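Kids' Corner > How Things Work > Money and Machines > Buying a Robot Helper

How Does a Business Shop for a Robot?

Suppose you run a little company called Irach, and all day long the people at Irach put things into boxes. Tea tins, puzzle sets, jars of buttons, whatever the town of Vellstead happens to be ordering that week. You have a nice warm workroom and a good crew, but the orders keep coming, and one morning someone says, "Should we get a robot?"

What a big question! You might think the next step is to look at robots in a catalog and choose the shiniest one (I would be tempted, too). But buying a robot is a lot like getting a puppy. The puppy itself is only the beginning. After the puppy come the bowl, the bed, the leash, the visits to the vet, and a good long talk about who is going to walk it when it rains.

Start with the job

Before anybody spends a penny, the people at Irach have to say exactly what they want help with. "Help with boxes" is too fuzzy. Which boxes? How heavy? Are they always in the same spot, or do they turn up wherever there was room to put them down? Is the thing inside soft like a sweater or breakable like a jar?

So someone takes a notebook and watches the packing table for a whole morning. Let's say they find that 400 orders go out in a day, and that most of the work is picking up one item and setting it down somewhere else. Picking up and putting down, over and over, is a job that many robots can learn to do. Tying a ribbon in a pretty bow is much harder, and Irach decides that people will go right on doing the bows.

Now choose the hand

A robot arm usually comes without a hand, which surprises a lot of grown-ups when they see the bill. The hand is called a gripper, and you often buy it separately, the way you might buy a flashlight and then find out you need batteries.

There are many sorts of grippers. Some use suction, like a plunger or an octopus, and those are wonderful for flat, smooth things. Some have soft, squishy fingers for fruit. And plenty have two stiff fingers that close toward each other, a bit like your thumb and pointer finger when you pick up a cookie. Two fingers can hold a great many things, so that is the kind Irach puts on its list.

Try it on a computer first

Do you ever build a house in a computer game before you build one out of blocks? Robot planners do something very much like it. They make a pretend workroom on a computer, called a simulation, and put a pretend robot in it. If a pretend robot drops a pretend jar, there is nothing to sweep up. You can also move the furniture with one finger, and that beats pushing a real table across a real floor and then deciding you liked it better where it was.
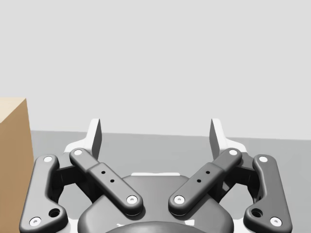
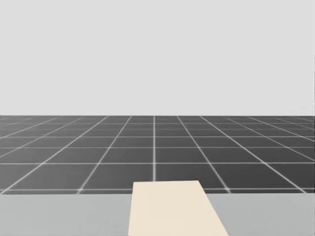

Pretend rooms are often very plain, with none of the coffee cups and coats and stray pencils you would find in a real one. Planners add things bit by bit as they need them. At Irach they will want to know a few things from their simulation. Can the arm reach the far side of the table? Do the fingers open wide enough for a puzzle box? Is there space for a person to walk by with a cart?

Sometimes the answer is no, and that is a very useful thing to learn early. Perhaps a smaller arm would do the job just as well, or the table needs to be longer. Changing your mind costs much less before the delivery truck comes.

Add up all the pieces

Here comes the arithmetic part, and I promise it's a friendly one. Irach writes down everything that goes along with the robot:

the arm
the gripper
a strong stand, so the arm doesn't wobble
a safety fence or sensors
lessons for the people who will work beside it
spare parts
electricity

Spare parts are easy to forget. The pads on robot fingers can wear down, just as the soles of your sneakers do. If a set of pads costs 39 dollars and Irach needs 16 sets in a year, that comes to 624 dollars. (Go ahead and check me, I like being checked.) It may not sound like much next to the price of an arm, but it has to be in the plan, or it will be a grumpy surprise later on.

Then Irach asks two shops for prices. The first shop, Simiyu, wants more money for the arm but includes the lessons. The second, Zarnetti, has a cheaper arm and charges 827 dollars extra for lessons. Which one is the better buy? You can't tell from the price tag on the arm! You have to add up each whole list and put the two totals side by side, and then you have to think about other things too, like how quickly somebody will come if the robot stops working at ten in the morning with orders piled up to the windowsill.

Rent, buy, or wait?

Irach doesn't have to buy at all. Some companies rent a robot for a few months, say through the busy part of the fall, and see how everyone gets along with it. Renting can cost more if you do it for a very long time, but you can give the robot back. Other companies wait a year and save up, the way you might save for a bicycle.

Try it at home

Pick a chore at your house, such as putting away the blocks. Write down each little step. Now imagine a robot helper for it and make your own shopping list: what kind of hand would it need, how far would it have to reach, and where would you keep it when it wasn't working? Ask a grown-up to help you make up some prices, then add them together and see whether you would buy it, rent it, or keep putting the blocks away yourself.

Contact Kids' Corner | Copyright Kids' Corner, all rights reserved | Back to top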